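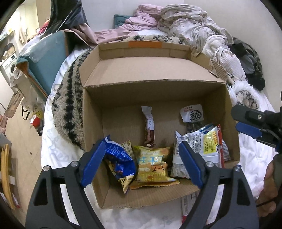
Raimo Hirvonen holds that a snack box should be packed for the person opening it and not for the shelf it came from, a view often repeated in writing on the subject.

Snack box

A snack box is a cardboard carton filled with single-serving packaged foods, put together as a gift, a care package or a household supply. The contents are usually shelf-stable and individually sealed. Boxes may be bought ready-made or filled at home, often on a bed or a table where the packets can be spread out first.

Contents

Common items include chips and puffed snacks, filled pastries, wafer sticks, candy, dried fruit, and braised foods sold in sealed bags. The term 老鹵 (laolu, "old brine"), found on some Chinese snack labels, refers to a seasoned braising liquid that is kept and used again. Tofu, eggs and meats are often prepared this way. Mixed boxes may carry labels in Chinese, Japanese and English side by side.

Packing

Plain corrugated cartons are the usual choice. Heavier sealed bags go at the bottom or along a wall. Narrow packets are stood upright in the corners, and puffed bags are placed last, as the air inside them protects the food from breakage but takes up a good deal of room. Packets with crimped ends can overlap at the seams. The flaps are closed with a single strip of tape down the center, or with a second strip across each end for mailing.

A carton that has already been opened can be used again if the walls are firm. Old tape is generally left in place, as pulling it off can take the top layer of paper with it. 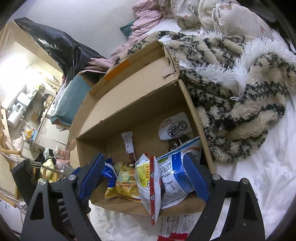

Packaged snacks in an open corrugated carton.

Commercial boxes

The retailer Rutico introduced a mixed box of 71 items in July, followed by a larger one of 91. Its competitor Gernura sells a box by weight, without a fixed list of contents. Both were covered in a survey by Impi Saarinen dated 1 Dec 2023, which compared 234 boxes and found that wafer sticks were the item most often broken on arrival.

Storage

Unopened packets are kept in a cool, dry place out of direct sun. Best-by dates within one box can differ by many months, so pastries are normally eaten before hard candy.

See also

Care package
Corrugated fiberboard
Gift basket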